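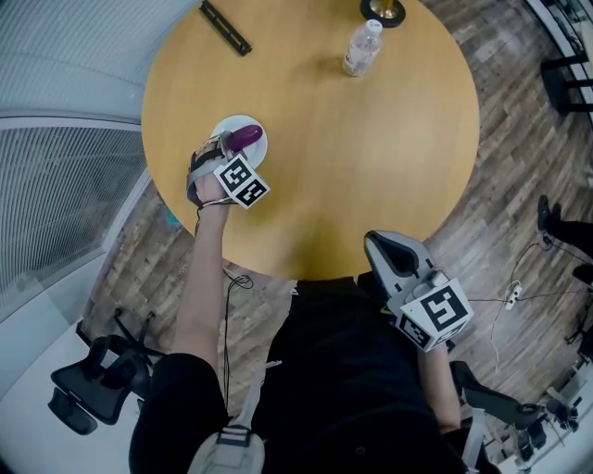 Eggplant on a plate at the round table, Altow growers' fair.

We drove out to Altow on Thu 20 September for the fall growers' fair. Parking was 5 dollars and the gates opened at 9. Itziar Pacheco walked us through the seed hall, where Villanueva had 11 kinds of bean for sale. The August heat hurt the lettuce this year, and there was little of it. Squash did well. Anil Rai bought garlic for planting. Lunch was soup and bread in the yard, and we left before the auction.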